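Thirteen Winters on the Cedanby Ferry

I met the ferry's longest-serving deckhand at 10 in the morning, in the coffee shop at the Cedanby landing, and she'd already been up for six hours.

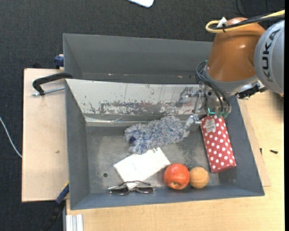 She ordered a second breakfast (eggs, toast, more toast) and told me she never meant to stay. "I came for one summer," she said. "I had a boyfriend in Trolodcombe and no car. The ferry was hiring. The boyfriend lasted till August!"

That was 13 winters ago, and winter is what she wanted to talk about. Summer people are fine, she says, but they ask where the bathroom is while standing next to the bathroom. In January it's the nurses, the school kids and a man who rides over and back every morning to read his paper.

I asked about the worst crossing and she put down her fork. "March, the year the dock lights went out. It's a 18-minute trip and it took us over two hours. I had a lady on the car deck with a wedding cake in her back seat, and I sat in there with her and held the box." Did the cake make it? "Most of it. She sent me a slice."

I take that boat maybe twice a month and I'd always wondered how they pack the cars in so tight. She does it by eye. Pickups down the middle, little cars on the sides, and anybody who argues goes last. "You can put that in," she told me, so I have.

She's not sure about the new schedule, which drops the late boat. Her sister works evenings on the far side and will have to drive the long way, through Henare. "They sent us a survey," she said. "I wrote on the back of it too."

Her break was over by then. She wrapped the extra toast in a napkin, stuck it in her coat pocket and headed down the ramp, waving at somebody's dog.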